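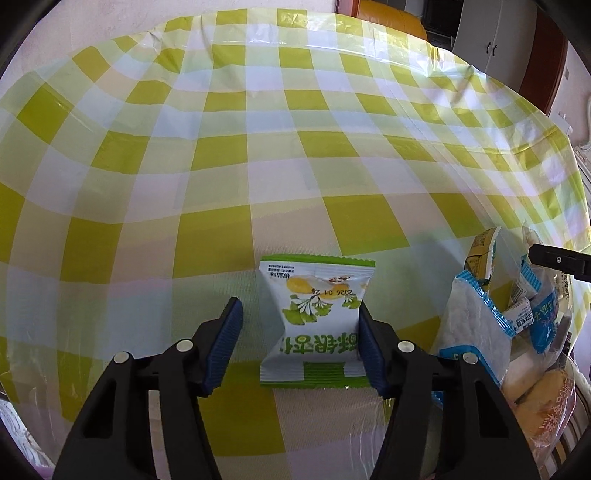 Sachet vert et blanc orné de feuilles de ginkgo, à côté d'autres en-cas emballés.

Chez Rosalie Eberhard, le goûter se prépare la veille, sur la nappe en plastique à carreaux vert citron. Elle y vide ses sacs de courses, puis trie. Les galettes de riz vont ensemble, les petites pâtisseries aussi, et les sachets de fruits secs et de graines finissent dans un bocal à part.

Le rituel date du mois de mars, quand elle a commencé à acheter ses biscuits chez Đào, une épicerie asiatique tenue par Quyên Khổng. La boutique aligne 600 références, dont une bonne partie en portions individuelles. « Les gens hésitent devant un grand paquet qu'ils ne connaissent pas, dit la gérante. Un petit sachet, ils le prennent pour voir. »

Le format a ses défauts. Il produit beaucoup d'emballages, et il faut lire chaque sachet séparément, car la date n'est pas toujours imprimée au même endroit. Kha Cù, qui travaille à la caisse, conseille de garder ensemble les sachets d'un même achat et de placer devant ceux qui arrivent à échéance.

Pour le rangement, une boîte rigide convient mieux qu'un sac. Les galettes de riz se brisent facilement et se mettent sur le dessus. Les gâteaux moelleux supportent mal d'être écrasés sous un bocal. Rosalie Eberhard garde les siens dans un tiroir peu profond, loin du four.

Elle sort 15 pièces par goûter, salées et sucrées mélangées, et laisse chacun choisir d'après le dessin quand personne ne sait lire l'étiquette. Les préférées de ses enfants restent les galettes de riz. Elle-même prend plutôt une pâtisserie dorée, avec un thé vert sans sucre.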